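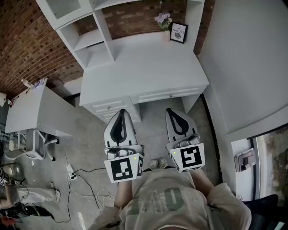

Two hand-held grippers with square marker panels, seen from above.

Eight seismometers in the hills east of Tadier recorded 2,848 small earthquakes in their first year, according to a report released in August by the Trinovico Geophysical Station. Most were far too weak for anyone to feel. The older regional network, which has its closest station on the other side of the range, had picked up 73 of them.

The largest quake on the list was magnitude 2, and the county has no record of damage from it. A few people living on the upper road told the station they had heard a thump that night and taken it for a truck.

The report says the higher count does not mean the valley has become more active. Small earthquakes fade quickly as the waves move through rock, and a station on the far side of a mountain range will miss nearly all of them. With instruments placed close to the source, the same background activity can be heard much more clearly.

The new stations were put in to answer an old question about the Mfaume fault, a crack in the bedrock that runs along the foot of the hills and under the east end of the reservoir. Geologists mapped it decades ago from the shape of the land and from a few road cuts. They could see where it reached the surface but had no good idea of how far down it went, or whether it was still moving.

The new records give part of the answer. When the quakes are plotted by depth, most fall along a tilted sheet that meets the surface close to the mapped line of the fault. The sheet dips to the east, under the hills, at a steeper angle than the old maps showed. That moves the deeper part of the fault farther from the town and closer to the quarry land.

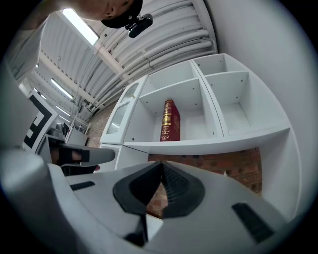
There is also a gap. A stretch of the fault near the middle of the line produced almost no quakes all year, while the sections to the north and south of it were busy. The report offers two explanations and does not choose between them. The quiet part could be locked, meaning the two sides are stuck together and building up strain. It could also be sliding so slowly and smoothly that it makes no quakes at all.

Telling one from the other will take ground measurements. A locked fault bends the land on each side of it by a tiny amount every year, and a creeping one lets the two sides slip past each other. The station plans to set survey markers in the bedrock on both sides of the gap and measure the distance between them over several years. Permission from two landowners is still needed.

The instruments sit in shallow vaults, each with a concrete floor poured straight onto rock. The sensors were supplied by Ritex, which also makes the data recorders. Power comes from solar panels, and the readings go back to the station by radio every few minutes. Two of the sites lost contact in winter when snow covered the panels. Their recorders kept running on battery and the missing data was collected by hand in the spring, apart from a short period at the highest site.

Sorting real earthquakes from everything else took longer than putting in the equipment. Blasts at the quarry show up on all the stations and can look a lot like a small quake. The station removed them by comparing its records with the quarry's firing log and by looking at the first movement of the ground, which is outward in every direction for a blast but mixed for slip on a fault. Logging trucks, strong wind in the trees and the reservoir's spillway gates also had to be taken out. Anything that showed up at fewer than four stations was left off the final list.
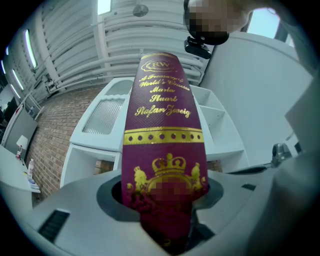 The reservoir itself got a section in the report. Changes in water level can set off small quakes in some places, both from the weight of the water and from the pressure it puts into cracks below. Water in the Mfaume reservoir dropped through the summer as usual and rose again with the snowmelt. The station found a slight rise in the number of shallow quakes at the east end a few weeks after the spring high, but says one year is too short to draw anything from that. It will look again when there are three years of records.

The report makes no change to the hazard rating for Tadier. Those ratings depend mainly on how large an earthquake a fault could produce and how often, and a year of very small ones says little about either. A better guide would be a trench dug across the fault, where layers of soil broken by past earthquakes can be dated. The report recommends a trench at the north end, in a meadow where the line of the fault is easy to follow. No money has been set aside for it yet — the station expects to apply for a grant over the winter.

In the meantime the eight stations will stay where they are. Their original permits ran for only 18 months, but the county has extended them. One will be moved a short distance uphill to get away from a new gravel road.

A map of all 2,848 quakes is on display in the front hall at the Trinovico station and can be seen during normal opening hours. The full list, with times, depths and magnitudes, can be had as a spreadsheet by asking at the front desk. Residents who think they have felt a quake can fill out a short form there too. The station asks for the time to the nearest minute if possible, what floor of the building the person was on, and whether anything hanging in the room moved.

14 shares
6 comments

Related items
Why the hot spring above Tadier runs cloudy in April
Old road cut gives up a second ash layer
Reservoir survey finds silt building up at the west end
Rain gauge records from the quarry now online
How to read a seismogram: free evening talk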